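Home | Columns | Buildings | Archive | Contact

The Open Office Needs a Reverberation Budget

By Katherine Chávez
3 min read

Most complaints about open offices are filed under noise, and most remedies treat noise as a matter of volume. Firms buy quieter printers, move the coffee machine, and put up signs asking people to keep their voices down. The sound level drops a little and the complaints continue. I think the wrong quantity is being managed.

What tires people in a large room is intelligible speech. The brain can ignore a fan. It has much more trouble ignoring a sentence it can follow, even one about a stranger's dental appointment. The question for a designer is how far a normal voice carries before the words fall apart, and that distance depends on the surfaces in the room, the height of the ceiling, and the steady background sound underneath everything.

I spent most of January going over the fit-out documents for Lorneck, a mid-sized records firm that had taken a single floor of 882 square meters. The specification ran to 195 pages. Lighting had its own chapter, with target values for each desk zone. Data cabling had two. Acoustics had three sentences, one of which said the finished space should be "comfortable." A contractor cannot price that word, and an inspector cannot fail a room for it.

Gilberto Bedoya managed the project. He told me the absorptive ceiling had been in the first draft and was removed when the flooring went over budget. The painted slab stayed. On paper this was a saving. The firm later paid for phone booths, desk screens, and a second round of desk screens.
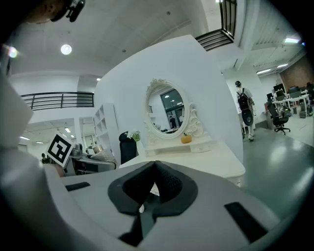
What a budget would look like

A thermal budget is familiar to anyone who has built anything. The designer states how much heat may leave the building, and each wall, window, and door draws against that total. If the client wants more glass, the insulation elsewhere has to improve. The trade is visible and somebody signs for it.

Sound can be handled the same way. The client sets a reverberation time for the occupied room and a distance at which speech should stop being understandable. Every surface is assigned an absorption value. Bare plaster, glass, and hard flooring contribute very little. Treated ceilings contribute the most per dollar, as they cover the largest uninterrupted area and nobody puts a filing cabinet in front of them. When a ceiling is struck from the drawings, the total goes into deficit and the deficit has to be made up before the drawings are approved.

The usual objection is cost. Jonatan Viklund, who estimates interiors for Barreto, put it to me that acoustic work is the first item clients cut and the last they miss. I accept the first half. The second half is only true during the period in which he is still on site.

A better objection is that absorption alone can make things worse. A very dead room lowers the background level, and a voice across the floor becomes easier to follow. That is a real effect, and it is the reason a budget needs both numbers. Reverberation time by itself is not enough.

Neither number requires exotic equipment to verify. The test takes an afternoon, and it should be a condition of handover, alongside the fire doors and the emergency lighting.

Comments (3)

Jairo V.
Agree on testing before handover. Ours was tested empty, with no furniture in, and the report was useless by the time we had desks.

deskside_left
You skipped masking sound. We had it at Clillo and I stopped noticing it after a week. My manager never did.

Yolanda Echeverri
Which absorption values do you use for people? A full floor and a half-full one behave very differently, and most offices are half full now.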